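4.2 Clearing a drink from the island

The second chore in the Derkolura set is the one people ask us about most, so it gets more space than the others. One drinking vessel on a kitchen island, one arm, no second hand. Take hold of it, lift it, move it, set it down upright. A child of seven does this without being told twice. Our arm does not, or not often enough to be left alone with it.

All runs in this section were done in simulation. The kitchen is the Plavonmont layout, used as it came apart from the camera positions, which we moved. Stone-look top, stools on the far side, base units with bar handles on the near side. We kept the stools in on purpose — an earlier version of the set (Trujillo) had bare rooms and the scores from it were far too kind. Two views of the island are given in Figure 3.
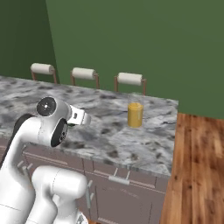 Training used 3,000 demonstrations, all by remote control, all by the same two operators. The policy sees the camera views and the joint readings and nothing else. No depth. No model of the drinking vessel. We gave it 60 seconds per attempt and after that the attempt counts as failed whatever the arm is doing at the time, even if it is plainly going to finish. This is harsh but a person waiting for the table to be cleared would be harsher.

We ran 127 test attempts. Failures were sorted by hand by one of us (Montes) and the sorting was then checked by a second reader who had not seen the first set of labels. Where the two disagreed the attempt was watched again by both. Labels are: no contact, bad contact, tipped, dropped, out of time.

Bad contact was the largest group. The hand arrives at more or less the right height, but a little off to one side, and pushes where it should close. On a heavy mug this does little harm. On a tall glass it is the whole game. Near an edge it is worse, as the arm has no notion that the top stops there — it treats the last few centimetres of stone like any other. We tried adding a penalty for pushing. The arm became timid, hovered, ran out the clock. Taken out again.

Clear vessels gave trouble of a different kind. With the pale part of a glass against a patterned top there is very little for the cameras to hold on to, and the policy seems to go by the drink and not by the rim. Lowering the fill level made things worse, which fits. We did not test empty ones properly and should of.

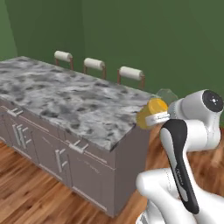
Viewpoint mattered more than we expected. A policy trained from one end of the island and tested from the other lost most of its skill, though the room, the arm and the task were the same. Mixing viewpoints in training got a good part of it back. It did not help with edges. Nor with speed: attempts that went well were still slow, with long pauses just before the fingers closed, and we have no good account of the pauses. Clusura, the planner we compare against in section 5, does not pause but it is told where everything is beforehand, so the comparision is not a fair one in either direction.

Liquid is simulated coarsely. A spill in our runs means a vessel tilted past a fixed angle, no more than that, and splashing is not scored at all. Readers wanting to know whether an arm could be trusted over a real wooden floor will not find out from these numbers.

Figure 3. Plavonmont kitchen, drink-clearing chore. Two views of the island and arm, simulated.

On the narrow question — can it clear a drink — our answer for now is sometimes, slowly, with someone watching. Wiping the same top, section 4.3, went better.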